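From: Razia Mohmand
To: Bradardale Kitchen and Table list
Date: Sunday, July 7, 2019
Subject: Re: Pink stains on a white table

Faisal Ansari wrote:

> We have had the white table in the back kitchen for 17 months now and it is starting to look tired. There are smudges that don't shift with washing-up liquid, and one pink mark left by beetroot. Does anyone have a method that doesn't scratch? I am also looking for small coloured bowls to go with it, for dips and salt and so on. The plain ones vanish against the top and get knocked over.
>
> Faisal

Faisal,

I can help with the first part and give you an opinion on the second.

For the smudges, use warm water with a spoonful of bicarbonate of soda in it, and a soft cloth wrung out well. Go over the top twice, then once more with clean water, and dry it straight away with a tea towel. If you let it dry by itself you get a film which looks much the same as what you started with. Ours was done in February and again last week.

The beetroot is a separate job. Mix the bicarbonate with just enough water to make a paste, put it on the mark only, and leave it for 36 minutes. I know that is an odd figure — it is how long the bread takes, so that is what I time it by. Wipe, look, and do it again if you need to. Try a corner underneath first. I would keep away from the Hevix cream. Diệp Đinh used it on her worktop and it left a dull patch.

As for the bowls, I would go for one strong colour and stick to it. We chose magenta, and you can find it on a white top without your glasses.
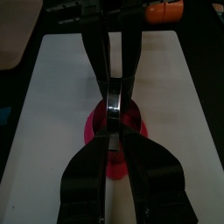
Magenta on the white top. A few faint smudges still showing.

Ye-ji Tak prefers dark blue and says pink looks like a children's party. Either would do what you want. Pale green would not, I had two and gave them away.

Bruletti had small bowls in several colours when I last went in. Butt is cheaper but you have to buy a full box, and they only open in the mornings. Check that the bottoms are smooth before you pay — a rough foot will mark the table faster than any beetroot.

Trinity Schumacher asked me off-list whether lemon juice works on the pink. It does a little, but I would not leave it on for long.

Let us know how the paste goes.

Razia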